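From the Suture Bench
News for friends and members of the Grovgate Surgical Skills Center

If you have walked down the back hall at Grovgate lately and wondered why the lights in the stitching lab are on so late, I am happy to report that the fall practice sessions are full again. We opened sign-up in September and every spot was gone before I had finished putting the flyers up in the Paterson building (I still have the leftover flyers, if anyone needs scratch paper).

For those of you who have been away from the bench for a while, the plan is much the same as it was last year. Everyone begins with the needle. We spend the first evening on nothing else – how to pick it up, where along the curve to hold it, how to turn it so the point goes where you meant it to go. It sounds like very little for a whole evening, and I know a few people came in hoping to be tying knots by the coffee break. But a curved needle wants to travel along its own curve, and if you push it straight it will pull at the tissue and leave you with a bigger hole than you wanted. Take your time with it. I must have said "follow the curve" 50 times that first night, and I expect to say it 50 more before we are through.
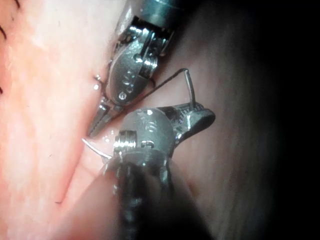 Needle and thread between the jaws.

Thread is the next thing, and it brings its own troubles. It slips, it loops around whatever is closest, and it has a way of vanishing just when you want the short end. We go through a great deal of it. Thanks to a very generous gift from the Drusen Fund we now have $3,000 set aside for supplies, and the first $400 went straight into suture and needles. The rest should carry us well into spring, and I would like to thank everyone who wrote a letter on our behalf. Those letters were read, every one of them, and they made a difference.

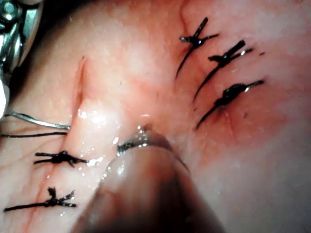
GROVGATE, Oct 14, 2022

Closing an incision is where the earlier evenings start to come together, and it is the part I most enjoy teaching. Black suture is a good friend to a learner, as you can see each knot plainly against the pink and tell which tails were trimmed short and which were left long. Please do look at your tails before you move on to the next stitch! Long ones get in the way of the next knot, and very short ones make me nervous. Look at the edges too. They should meet gently, with no bunching, and you should be able to run your eye down the line and see where it is closed and where there is still work to do.

I have been asked whether we could add a session for people who would like to go slower, and the answer is yes. It will be held in the Grusoter Room, with places for 10, and we will stay with simple single stitches the whole time. Bring your glasses if you use them, and wear sleeves you can push up. Gloves are on the shelf by the door, small sizes on the left.

To sign up, leave your name at the front desk or catch me in the hall. I am usually in early and glad to talk.

Rosalie Plattner
Bench instructor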